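Hello again from the Restthorpe end of things! I promised in the last issue that I'd go and see what the automation people are up to with our bench prep, and last week I finally got over there with a notebook and a very strong tea. For anyone who has joined us recently, the plan is that two robot arms take on some of the fetching, holding and pouring that goes on before a test, and the rest of us get our wrists back.
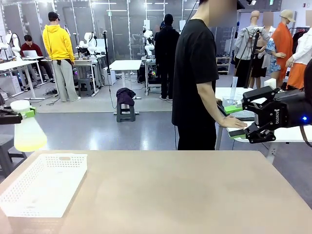
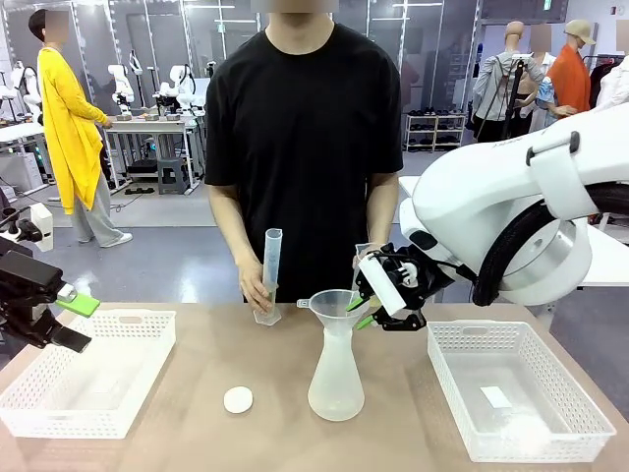
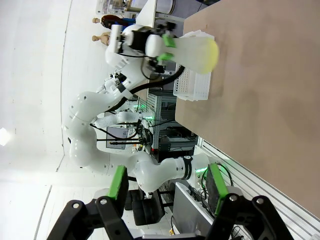 Bench prep at Nirneo, with the white baskets we've all been arguing over.

Will anyone lose their job over this?

The plan has no job cuts in it, and I asked twice. What does change is the rota. Prep stops being a job you do for a whole shift and turns into something you look after while doing other bits, so the four people on the prep rota at Restthorpe will each have a share of the checking and sign-off work that used to go to Calvo. Pay grades stay as they are until the review in October, and if your grade does change after that it'll be in writing first.

Right, that's the one most of you sent in. On to how the days feel, which I was more curious about.

Inmaculada Cantero has been on bench prep longer than I've worked here and she was happy to be quoted, so here goes. "I thought I would hate it. I don't hate it. I hate waiting for it." She can get a set of 4 ready in the time it takes the arms to think about one, and she'd like that minuted! But she also told me that her thumb has stopped aching in the evenings – trigger sprays are murder if you do them all day – and that she'd rather spend her patience on a slow machine than on a sore hand.

A full day's prep at the moment is 200 sets. On the best day of the trial so far the arms got through 101 of them and people did the rest, so we're almost at half and half. I was told very firmly that the best day isn't the usual day.

Đức Kim runs the training side and he's the person to pester. His main message is that you don't need to know any programming. You need to know where things go on the table and what a bad pour looks like, and you've all known that for years. The sessions take a morning, you get to work next to the arms from the first hour, and there's a proper lunch (I had the lentil thing, would recommend).

A few grumbles, as I said I'd pass them on. The stop procedure is on page nine of the Zirnico handbook and should be on page one. The new layout means walking round the bench where you used to reach across, and the shorter people among us would like that looked at. And several of you miss the chat. When two people did prep together you talked all morning, and with one person and a pair of arms you don't. Đức has said he'll try pairing people up again on the early shift and see if the numbers can stand it. I think they can, but then I like a natter.

The next open morning is 11th July, from half past nine, and you can just turn up. Wear short sleeves or roll them up, and leave lanyards in your locker. If you can't make it, send me your questions and I'll take them along with me – rude ones included, I'll tidy up the wording.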